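Unit 3. Surface Reflection: Diffuse and Specular Components

Course notes, S. Michailidis. Problem session: G. Dabbas, Fluvitdale building, ground floor.

3.1 Two ways a surface returns light

Light arriving at an opaque surface is partly absorbed and partly returned. The returned part is treated as the sum of a diffuse component and a specular component. The diffuse component leaves in all directions. It has entered the material a short distance, scattered several times, and come out again carrying the color of the material. The specular component is returned at the outer boundary. It keeps the color of the source for nonmetals and leaves close to the mirror angle.

For an ideal diffuse surface the brightness seen by an observer does not depend on where the observer stands. It depends on the cosine of the angle between the incoming light and the surface normal. Tilting the surface away from the lamp darkens it; walking past it does not. 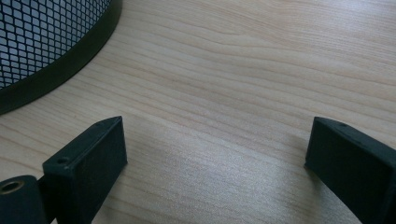

Gloss is the practical name for the strength and narrowness of the specular component. A perfect mirror gives a sharp image of the lamp. As the boundary gets rougher on a small scale, the image spreads and its peak drops. Most furniture finishes fall between the two limits. On the pale wooden tabletop the reflected light forms a broad bright patch with no sharp outline, and some of the grain is washed out inside it. The grain is a diffuse signal. Where the specular component is added on top, the difference between light and dark bands stays the same in absolute terms but shrinks as a fraction of the total, and contrast is lost. The patch also looks silvery against the tan, as expected for a boundary reflection that has not picked up the color of the wood.

3.2 Dependence on angle

At normal incidence a clear coating with an index of 1.5 returns 4 percent of the light at its upper boundary. The fraction rises slowly at first and then steeply toward grazing incidence, where it approaches 100 percent. A floor that looks matte underfoot can therefore look shiny at the far end of a corridor.

3.3 Measurement

The lab uses the Trivska meter. Set the angle before placing the sample. Take 2 readings, turn the sample a quarter turn, and take 2 more. Wood often gives different values along and across the grain, so report both pairs. Do not average them.

Problems for the session are in the Papadakis folder. Sheets are due Sun 14 April. Include the raw readings with your plots.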